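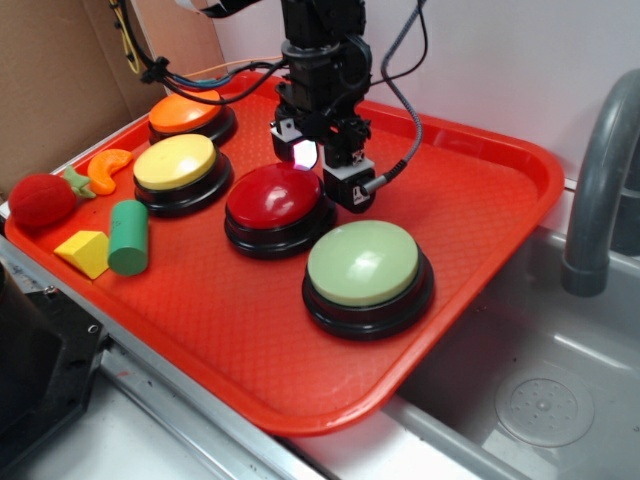

# Questions about the tray sets

We lend play trays to families and small nurseries in Oltutdale. Most trays have a few big push buttons, some toy food and some blocks. Many people write to us with the same questions, so I have put the answers together on one page. If your question is missing, please write to Fikri Tuhumury at the desk, he answers in the afternoon.

## What is in a set?

It depends on the set. The one which is asked for the most is the Breleo set: one tray, large round buttons in orange, yellow, red and pale green, a felt strawberry, a toy orange slice and a small number of wooden blocks. The other sets have the same kind of tray, but the toys are different. In the Ríos set there are vegetables and no blocks.

A paper list lies inside every bag. Please check it when you come home and again before you bring the bag back.

## From what age can a child use it?

We say from 2 years, with an adult sitting near. The buttons are large enough that a small hand can press them with the whole palm, and many children do it like this for a long time before they use one finger. Younger children like the tray also, but they will put the strawberry in the mouth. Felt does not like this very much, and we must then wash it and wait until it is dry.

## Why is everything on a cafeteria tray?

We tried baskets first. The children turned them over, and the blocks went under the sofa. A tray with a raised rim keeps the things together, and it shows the child where the game is. The small diamond pattern on the surface also helps a little, the buttons slide less when somebody presses them with force.

You can carry the whole game from the kitchen to the living room without packing it. Please carry it with two hands.

## Can I wash the tray?

Yes. The tray is plastic and you can wash it in the sink with warm water and normal dish soap. Use a soft brush for the pattern, crumbs and play dough stay in it. Please do not use a metal sponge.

Take everything off the tray before you open the water. It sounds clear, but every year some buttons come back to us with water inside.

## And the buttons?

Only a damp cloth, and then a dry one. Wipe the colored cap and go also around the edge, where it meets the black base. If something sticky went into this gap, press the button 5 or 10 times while you hold the cloth against the edge, and usually it comes out. If the cap stays down, stop and tell us. Please do not open the base with a knife. We have the correct tool here.

## How do I clean the felt and the wood?

Felt: by hand, in cool water, with a little soap. Press the water out in a towel and do not twist. The leaves on top of the strawberry are the weak place, so hold it by the red part. It needs one night to dry, sometimes longer in winter.

Wood: wipe it and let it dry standing on a towel, away from the heater. Wood that stays in water becomes rough and the paint can lift.

The orange slice you can simply wipe.

## What can we play with it?

What you like. These are some games which families told us:

- Say a color, and the child presses the button of this color. Then change the roles – the children are very strict teachers.
- Put the strawberry to the red button and the orange slice to the orange button. The green cylinder and the yellow triangle block have also their place.
- Cover one toy with a cup and ask which one is gone.
- Build the blocks beside a button and press it carefully, so that nothing falls.

For the first days I recommend only two buttons. Four at once is a lot for some children, and they only hit everything. You can put the others in a cupboard and bring them back later.

## My child sees colors differently. Does the set still work?

Yes, but tell us when you order. We have stickers with simple shapes for the top of the caps. They come off without leaving glue. The red and the pale green are the two that parents ask about the most, and a sticker on one of them is often enough.

## How heavy is it?

The full Breleo bag is about 900 grams. The Ríos bag is a little lighter.

## How long can we keep a set?

One month. If nobody waits for it, you can have a second month, just write to us. In August we are closed and all the sets stay where they are, so a set taken in July comes back in September.

## We lost a piece. What now?

Please tell us, we are not angry. A block or a toy fruit we can replace from the box of spare parts. For a button we ask you to pay a part of the price, which is written on the paper list. Look first in the sofa and in the bag of the vacuum cleaner.

## Where do I return it?

To the desk in the Gultov building, ground floor, left door. If the desk is closed, do not leave the bag outside, the rain comes in under the roof there. The bakery next door takes bags for us until 5 in the afternoon – please write your name on it.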